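The Well at Pescombe

My aunt believed in the water. I should say that first, because everything I did that autumn I did with her voice in one ear, telling me I had been a suspicious child and had grown up into a suspicious woman and would die of it.

"You'll drink it and then you'll see," said Myung-ja Cheon, who had never been wrong about a melon or a landlord in her life, and so assumed the same of everything else.

"See what?"

"Your knee."

There was nothing much the matter with my knee. It clicked on stairs. But she had paid for both train tickets, and she'd packed rice and egg in the blue tins, and I was between jobs and had run out of excuses. We went down to Pescombe on the slow line, with the sea coming and going on the left.

The well was behind a chapel, down 30 steps, which I thought was a poor place to put a cure for knees. A man in a waxed jacket sat at the top with a cash box. It was 3 pounds to go down and 2 for the bottle, and you could not bring your own bottle. I asked him why not.

"Contamination," he said.

"Of a holy well?"

"It's holy at the source. I can't answer for your bottle."

My aunt trod on my foot. She paid for us both and took the steps sideways, one hand on the rope, wearing the face she wore for weddings.

At the bottom there was a stone trough and a spout, green underneath. On the wall someone had hung a board listing the cured. Iren, of Zundby, deafness. A child, fits. A gentleman, melancholy. None of them had a surname, and the gentleman didn't even have a town. The newest entry looked to have been painted by the same hand as the oldest.

"Four hundred years," my aunt said. "People aren't stupid for four hundred years."

I said I could think of several subjects on which they had managed it for longer. She filled her bottle and drank half of it with her eyes shut. I had a mouthful. It tasted of coins.

On the way back up my knee clicked on every step. I didn't mention it. I only walked a little closer to her so that she could hear.

We stayed at a guest house called Kanaan, run by a widow who had a framed letter from a bishop in the hall. The letter, if you stopped to read it, thanked her for breakfast. In the evening I asked her whether the well had ever done anything for her.

"It paid for the roof," she said.

I liked her after that. She told me the spring had dried up twice in her husband's time, and that both times it had come back a good deal quicker than the one on the farm above, which was fed from the same hill. She raised her eyebrows and went on folding napkins. I lay awake over it. There was a standpipe behind the chapel, I'd seen it, with a length of new hose running off under the nettles, and I had it all worked out by midnight. I would follow the hose. I would write to the paper. I would have the man in the waxed jacket up before somebody.

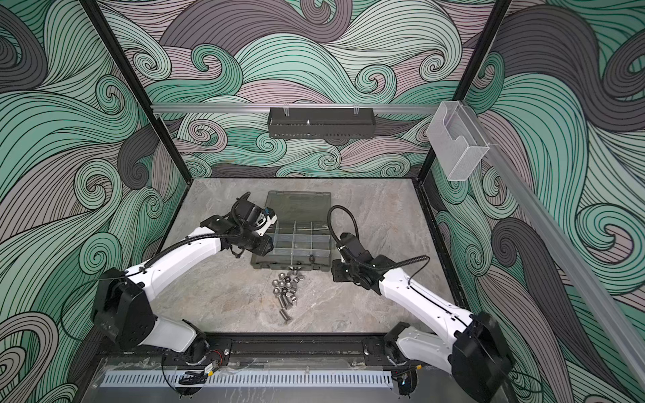
In the morning it was raining and the hose went to a hen house. I stood in the nettles in my good shoes and watched it drip into a trough for eleven wet brown hens. It had nothing to do with the well whatsoever.

So then I had to consider that the water was only water, and came from where they said it did, and that the worst I could prove against anybody was the price of the bottle. It put me in a foul temper. I'd wanted a fraud. I went back in to breakfast and found my aunt telling the other guests about a neighbour whose shingles had cleared up in a night.

"Which neighbour?" I said.

"You don't know her."

"I know all your neighbours."

"She moved."

She buttered her toast right to the edges, as she always did, and asked me to pass the jam.

There was a visitors' book on the hall table. My aunt had already been at it. In her upright hand she had put: September 27, 2022. My niece A-yeong Ha has drunk the water and her knee is much better. Thank you to all.

I took it in to her and laid it next to her plate.

"It isn't better."

"It's early."

"You've written that it is. People will read this. Someone will come all the way here with something really wrong with them, and they'll have read this."

"And what will happen to them?" she said. "They'll have a nice trip on the train. They'll see the sea. Their daughter will come with them, who never comes anywhere." She wiped her knife on the side of the plate. "Pass the jam, please, A-yeong."

I would like to report that I was moved. I was, a bit, and I was also quite sure she had prepared it, possibly on the train. She had a gift for being touching just when she was in the wrong. I passed the jam. Then I took the pen from the hall and added underneath, in small letters, Knee unchanged, and my initials.

She died in November, of something the water didn't claim to treat. When I cleared her flat I found the bottle in the door of the fridge, with an inch left in it and a rubber band round the neck. I held it up to the window. It had gone slightly cloudy. I thought about having it tested, and got as far as looking up a laboratory, and what they charged, and how much they needed. They needed more than an inch.

I went back down the next spring, on my own, on the same slow train. I told people it was for the walking. The man in the waxed jacket had put his price up, and we had words about it. The widow was still at Kanaan and gave me the same room. She brought the visitors' book out without my asking and found the page.

My aunt had got at it again before we left. She must have gone down while I was packing. Beneath my initials, pressed so hard that it had come through on the other side, she had written: She is not a doctor.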